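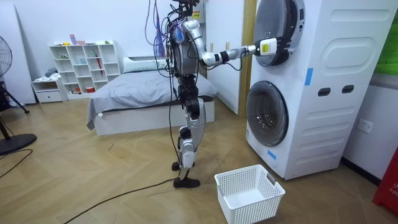

Boltthorpe Natural Dye Weekend: your questions

Do I need any experience?
None at all! Most people arrive never having dyed so much as a hankie, and go home with madder under their fingernails and a head full of plans.

What should I bring?
An apron, rubber gloves and up to 784 g of dry wool or cotton – weigh it first, as the pots fill up fast.

Can I wash my dyed things at home?
Yes, on a cool, gentle wash, by themselves the first time. Weld yellows hold beautifully.

How many places are there?
19 each day, and we'd love to fill them.

Is there parking?
Yes, behind the Prendix hall from 8 in the morning.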